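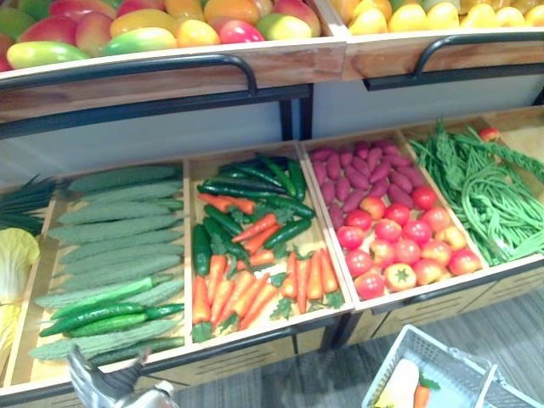

Category: Student Work > Retail and Interior Projects

Arranging a Produce Display With Artificial Fruits and Vegetables
Project report, Weton College, Gernville
August 7, 2020

1. Introduction

The task of our project was to arrange a small produce display for a training shop. In the training shop the students learn how to fill shelves, how to help a customer and how to keep the sales area in order. Real fruits and vegetables are not suitable for this, as they become soft in few days and the college must buy them again. For this reason all the produce is artificial.

I worked on the part with two tiers and wooden crates. My question was simple: can a visitor find a wanted item quickly, and does the display still look like one in a real store? Before I started, I visited the Salazar market in Gernville and made drawings of its vegetable section. I went there in the morning, when the sellers were still filling the crates, and this was the most useful hour of the whole project.

2. The furniture

The display has an upper and a lower tier with a white panel between them. A black metal upright post goes through this panel near the center. The crates of the upper tier have front panels of light wood, and each one has a black metal handle bar. The crates of the lower tier are open and shallow and they are set at a small angle, so the produce leans to the front.

The angle caused me some difficulty. Artificial vegetables are light and smooth. When I made the pile too high at the back, the top pieces moved down to the front lip. I tried a thin cloth under the first layer, and after this the pieces stayed better in place. At the market they use green paper for the same purpose, but paper tears when students fill the crate many times in one week.

3. Placing of the produce

In the upper tier I wanted only fruits. The mangoes went to the left and a pile of yellow fruits to the right. The mangoes have red, orange, yellow and green colors, and I turned the ones with a red side to the left. In my first version they were mixed without order and the crate looked restless from a distance.

The lower tier is for vegetables. On the left side there are green onions with long dark leaves and napa cabbage. Then comes the crate with bitter melons, and after it the crate with carrots and cucumbers.

The bitter melons are long, and I laid them side by side in a diagonal direction. In this way the ridged skin can be seen well. I put cucumbers in front of them because some students did not know the bitter melon and took it for a kind of cucumber. With both in the same crate they can compare the skin and the color. My supervisor was not sure about this idea, and I understand the objection: in a real store two products with different prices should not share a crate.

The carrots have small green leaves at the top. I placed most of them in the front half of their crate, with the cucumbers more at the back and to the left. The orange is the strongest color of the lower tier, so it should be near the customer. I did not put the carrots in straight lines. At the market they also lay in different directions, and straight lines looked to me like a toy set.

4. Test with visitors

I asked 13 students from other courses to find items from a short list. Each person received a shopping basket and had 30 seconds. The list had mangoes, carrots, bitter melon and green onions. All of them found the mangoes and the carrots. The bitter melon was found by 10 students. The others looked at it but did not know the name.

The green onions were also slow to find. They are at the far left, and most people started to look from the middle. I think they need a place where the leaves can stand up higher.

One more observation is about the basket. Many students put it on the floor while they were choosing, and then the next person had to step around it. In the plan of the room I had not thought of any space for this.

5. Changes for the second version

In October the group from the Stiltow campus will take over the display. I propose the following changes:

- small name cards on every crate, first of all for the bitter melon
- cucumbers in one crate only
- green onions closer to the middle
- a low shelf for baskets next to the display

The cloth under the first layer should stay. It must be cut a little shorter than the crate, or it will show at the front.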